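5. Failure analysis: late release and false completion

5.1 What went wrong

The evaluation in Section 4 was stopped on June 1, 2024, after Yetunde Ogunleye noticed that the success log and the stored cloth positions did not agree. The log gave a trial as complete, with the cloth in the dish. The cloth position for the same trial put it well above the dish and moving away from it, at the height of the hand. The trial was replayed from its saved state and the same thing happened. The fingers opened, the completion flag was set, and the arm withdrew with the cloth still following it.

We then went through all 293 trials that had been run up to that point. The fault was present in 17 of them. All had been counted as successes in the first version of our results table. The corrected table is the one printed in Section 4, and the figures in our earlier workshop abstract should not be used.

In 6 of the 17 faulty trials there was a second and more serious event. The arm moved off along its return path while the cloth was still attached, the cloth caught against the rim of the dish, and the controller pushed through the extra load instead of stopping. The joint torque went over the limit we had set for the task. The limit was checked, but the check did not lead to a halt. These trials are treated separately in 5.3, as the cause is different and the consequences on a physical arm would be different too.

5.2 Cause of the late release

Cloth in Linell is held by a grasp constraint. When both fingers are in contact with the cloth and the closing force passes a threshold, the simulator ties a small patch of cloth vertices to the hand. When the force drops below a second, lower threshold, the tie is removed. The scheme is cheap to compute and keeps thin cloth from slipping through the fingers, which was a constant nuisance in earlier builds.

The fault lies in how the closing force is measured. Linell adds up the contact forces over the whole inner surface of each finger. If the cloth is bunched, a fold can sit between the lower finger and the body of the hand. As the fingers open, that fold is squeezed from the other side and produces a contact force of its own. The sum then stays above the lower threshold although the fingertips have parted. The tie is kept, and the cloth hangs from a hand that is, by its joint angles, fully open.

Joscha Sperling confirmed this by logging the force on each contact patch separately. In every faulty trial the fingertip patches read zero at the time of opening and the patches near the base of the lower finger did not. In the sound trials he checked, all patches fell to zero together. The fault could also be produced on demand by starting the hand with a fold already tucked behind the finger.

The completion flag made matters worse. The Farkley task set defines a trial as complete when the centre of the cloth has been inside the outline of the dish, seen from above, and the hand has opened. There is no condition on height and none on whether the cloth is at rest. A cloth hanging from an open hand over the dish meets the definition. We had read the definition before using it and did not see the problem.

The policy had also learned from this. Training used the same completion flag as its main reward, so a late release cost nothing. Damilola Danladi compared checkpoints from early and late training and found that the later ones gathered the cloth into a tighter bundle before lifting it. A tight bundle is easier to carry over the rim, and this may be all there is to it, but it also makes a trapped fold more likely. We cannot say from the present data whether the policy was drawn towards the fault or merely not discouraged from it.

5.3 Cause of the missed stop

The Onuoha controller runs a watchdog beside the motion loop. It compares joint torque with a limit and asks for a halt when the limit is passed. To avoid halting on short spikes, the watchdog waits 110 ms before it acts, and any reading under the limit during that time resets the wait.

When cloth is dragged against a rim, the load is not steady. The cloth stretches, slips a little and catches again. Each slip brought the torque under the limit for a single reading and the wait began afresh. In none of the 6 trials did the watchdog reach the end of its wait before the return path was finished. The controller did what it had been set to do, and the setting was ours. It had been chosen for rigid blocks, where a collision gives a high and steady torque, and had been carried over to the cloth task without review.

In simulation nothing is damaged by this. The dish was pulled across the table in some of the trials, and the cloth mesh was stretched further than real cloth would go. On the physical arm in the Marnico cell, the same sequence could tip or throw a light dish. It could also load the wrist for the length of the return path. For this reason the transfer trials planned for later in June were put off until the changes in 5.4 had been made and checked.

5.4 Changes made

Four changes were made, in the following order.

First, the release rule in Linell now looks at the fingertip patches only. Force on the rest of the finger is still computed and still pushes the cloth, but it has no say in whether the tie is kept.

Second, the tie is removed in any case once the finger joints have passed a set opening angle. This is a blunt rule. It means a real snag, such as cloth caught in a joint, can no longer appear in simulation at all. We accept this for now and come back to it in Section 6.

Third, the completion test now asks that the cloth has no tie to the hand, that its centre is below the rim height, and that it has come to rest. The test is run after the arm has returned, where before it was run at the moment of opening.

Fourth, the watchdog no longer resets on a single low reading. It keeps a running total of the time spent over the limit and lets that total drain slowly when the torque falls. Suleiman Effiong wrote the new version and tested it on the saved torque traces from the faulty trials. It asked for a halt in all 6. It was then run on the traces from the sound trials, where it asked for none.

The policy was retrained from its original starting weights with the new completion test. The old checkpoints are kept for comparison and are marked as unfit for use on hardware.

5.5 The task after the changes

The layout of the task was left alone so that old and new trials could be compared. Figure 4 shows the carrying stage, with the cloth bunched in the hand and the dish ahead of it. A fold behind the lower finger is hard to make out by eye at this stage, even when the view is turned, and we advise against relying on rendered views to find the fault. The patch forces are the dependable source.

Figure 4. Cloth-to-dish task in Linell, carrying stage. The pale lavender-blue cloth is clamped between the black fingers, clear of the tabletop. The pink dish is empty.

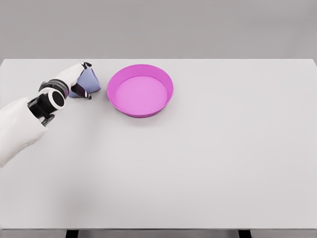 Why was the late release not caught by the controller when the hand opened?

The controller reads joint angles and joint torques, and it has no knowledge of the grasp constraint, which belongs to the simulator. At the moment of opening, the joint angles were those of an open hand and the weight of the cloth was too small to show up in the torques. From the controller's side the release looked normal until the cloth met the rim.

5.6 Limits of this analysis

The review covered the trials for which a full state had been saved. Shorter runs made while tuning the policy kept only the completion flag, and we have no means of telling how many of them were affected. They were not used in any result reported here, but they did guide our choice of learning rate and of reward weights, and those choices have not been revisited.

The second change in 5.4 hides one kind of failure in order to remove another. A physical hand has gaps in which cloth can be caught, and a policy trained without that possibility has had no reason to avoid it. Kai-wen Tse has proposed a short shake after opening, followed by a check with the wrist camera, as a step to be added on the hardware side. It has not yet been tried.

The new watchdog has been tested on recorded traces only. A trace is fixed, so it cannot show how the arm would behave after the halt, or whether the cloth would pull the dish back as the load came off. Until this has been measured, the Marnico cell will be run at reduced speed, with the door interlock on and the dish fixed to the table.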